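About us

Arnari is a small language school for adults. We teach Icelandic and Danish to people who have moved for work, and English to people who need it at their job. The school was opened by Bjarke Blöndal, who is still the head teacher and still takes the beginners himself in the first term.

Bjarke came to teaching from another side. He worked for nine years in the office of a shipping firm, Economou, where he wrote letters in three languages and was often asked by his colleagues to explain a word. From these small explanations came an evening class, and from the evening class came the school.

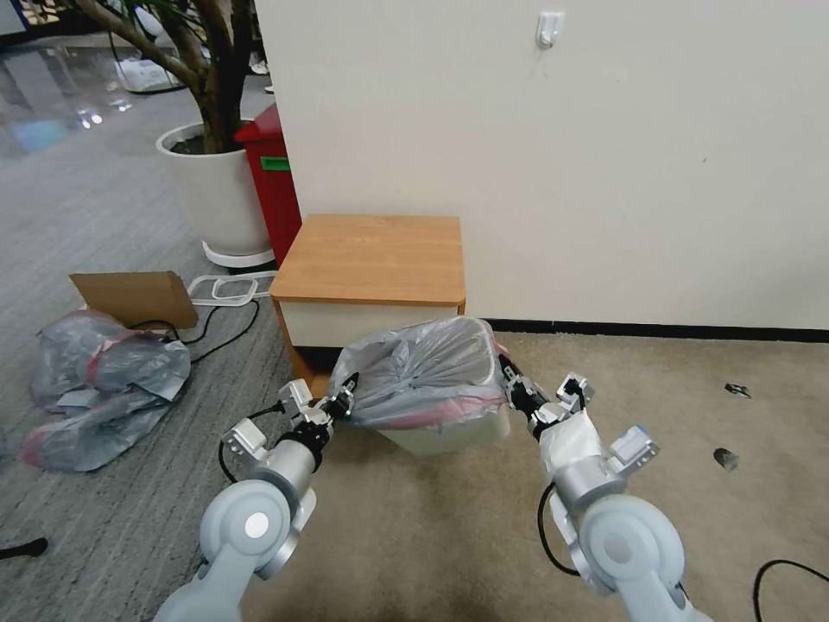 Our groups are small, with eight students at the most. A full course has 144 lessons, and one lesson is 50 minutes long. We think that a shorter lesson with good attention is better than a long one in the evening, when everybody has already worked a whole day. Between the lessons you have homework, but it is never more than two pages.

We use our own course book, which we call Pendero. It has 3,000 words, chosen from what our students really needed to say at the doctor, in the bank and in the school of their children. The grammar comes in small parts and it returns many times. The second part of the book, for the middle level, was made ready in March and is now used in all groups of this level.

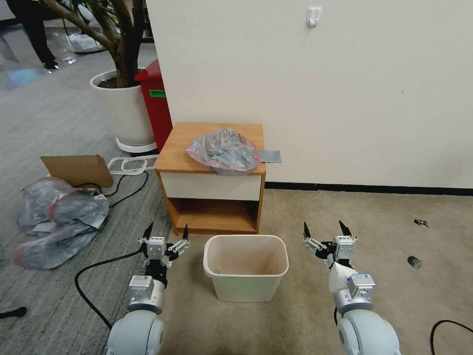

Do I have to take a test before I can start?

We do not use a written test. You have a talk of fifteen minutes with one of the teachers, and after it we suggest a group. If the group is too easy or too difficult, you can change it in the first two weeks without any payment.

At present we have 140 students and six teachers. All the teachers have learned at least one foreign language as adults, and this is a thing we ask for when we take a new colleague. A person who has made the mistakes himself is more patient with them.

Some of our students are sent by their employers. For the firm Pronton we give a morning course before the working day, with the words of their trade. Other firms are welcome to write to us, and we will come for a visit before we make a price.

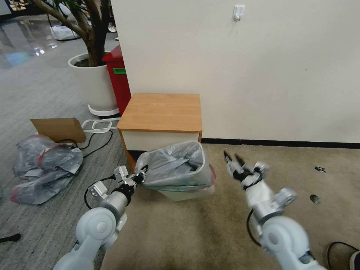

A moment at Arnari.

The office answers letters and telephone calls in Icelandic, Danish and English. If you write in your new language and are not sure of it, please send the letter anyway. We will answer in the same language, in simple words.

Page last changed: 19/04/2023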